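Sulov two-arm cell: setup and care notes
Maintained by Kutus, Stuviddale site

Scope

These notes cover bringing up and looking after the Sulov table-clearing cell. The arm controller software is Shehata, release 4.

Placement

Set the base square to the long edge of the table and lock it before powering the arms.
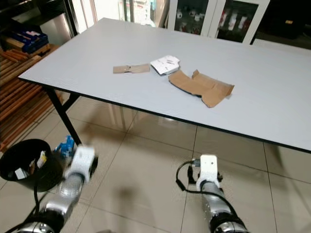
Cable slack is set at the wrist. Leave 30 cm free between the gripper plug and the first clamp on the forearm. The loop at the right gripper swings well out to the left before it returns to the forearm, so keep the clamp screw on the outer side. Recheck after any wrist swap.

Reach check

Jog both grippers to the near edge of the table at low speed. Stop if a joint reports a load above 71 percent.

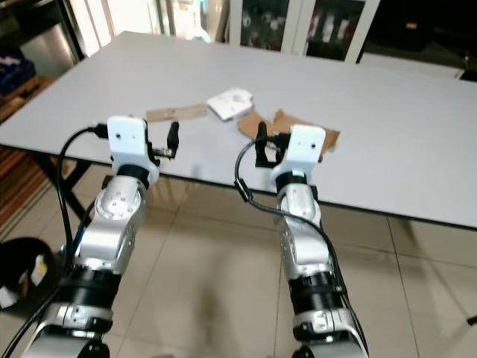

Stuviddale night shift adds that the load reading drifts in the first minutes after a cold start, and asks that the check be run twice before anyone logs a fault.

Floor items

Bin position is taught once per session. Teach it again if the bin is moved.
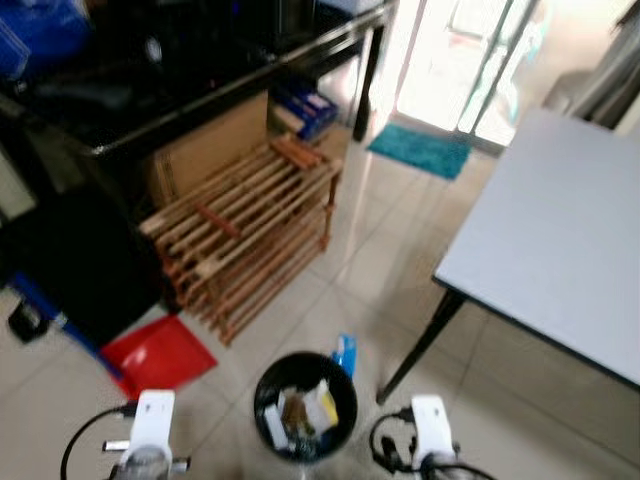

Routine care

Wipe the gripper jaws at the end of each shift. Check the wrist screws every 2 weeks. Replace any cable with a nicked jacket; do not tape it.

After a cable change, repeat the reach check and teach the bin again.

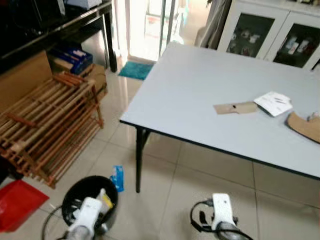
Fig. 4. Left gripper over the bin, cardboard and paper on the table.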